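Sticker residue, tape marks and other goo: which tricks are worth your time

Posted 2022-11-30 by Heiðrún Hauksdóttir

Every household page on the internet has a list of miracle fixes for sticky labels, and most of them seem to be copied from each other. I buy a lot of secondhand stuff, so I peel a lot of price stickers, and I have opinions.

Peanut butter

I don't get it. Yes, the oil in it softens some glues. So does the plain cooking oil next to it in the cupboard, and that doesn't leave you with a brown smear to wash off and a jar someone has been dipping a rag into. If you want oil, use oil. Dab it on, leave it 30 minutes, rub with a paper towel, wash with dish soap. Good on glass jars and glazed plates. Keep it far away from paper, raw wood and anything you plan to paint.

Hair dryer

This one I'll defend. Low heat, keep it moving, and start lifting a corner with your fingernail once the label feels soft. It works on most price stickers and nearly all shelf liner. It does not work on the foil labels they put on the bottom of Disell storage tins, and I have tried three times. Those come off in shreds whatever you do.

Careful with thin plastic. I warped the lid of a perfectly good Lonetti cake box in August and it hasn't closed since.

Vinegar

Overrated. People pour it on everything. On paper labels it does what warm water does, only with a smell. Fill the sink, add a squirt of dish soap, leave the jars in there while you make dinner. The label slides off and you scrape what's left with an old store card. Save the vinegar for the kettle.

Rubbing alcohol

The one bottle I'd really buy for the job. It's good on hard plastic, metal and mirrors, and it dries clean. It also takes the printing off some packaging and the shine off some varnish, so try it on the underside first. My neighbor Troels Ásgeirsdóttir swears by nail polish remover instead. She also has a cloudy patch on her kitchen stool. Acetone eats a lot of plastics and finishes, and I wouldn't use it on anything you can't afford to throw out.

Special sprays

I paid 19 dollars for a can at Folgate Hardware because the label said it was safe on all surfaces. No spray is safe on all surfaces. It did a decent job on a window, same as the alcohol, and left a greasy ring on a cardboard game box that I never got out.

Razor blades

Glass only, held nearly flat, wet the glass first. Put the blade in a proper holder. Not on mirrors with a painted edge, not on acrylic, and please not on a glass cooktop just because a video did it - check the manual first.

Children's books

Glossy covers are tougher than they look but they aren't glass. Low heat from the hair dryer, peel slowly and almost flat against the cover, then stop. If a bit of glue stays behind, press a piece of masking tape on it and lift, a few times over. A clean white eraser gets most of the rest. No water near the edges, where it creeps into the board. Small square picture books with a busy cartoon cover hide a faint mark well enough that I'd leave it alone.
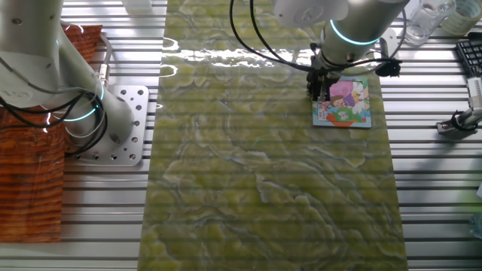

Tape marks on painted walls

Old tape is the worst of the lot. Warm soapy water first, then wait, then more of it. Skip the melamine sponge on flat paint, it leaves a shiny spot you'll see every time the lamp is on. If the paint comes away with the tape, you're going to be touching up the wall anyway, so quit scrubbing and go find the leftover can.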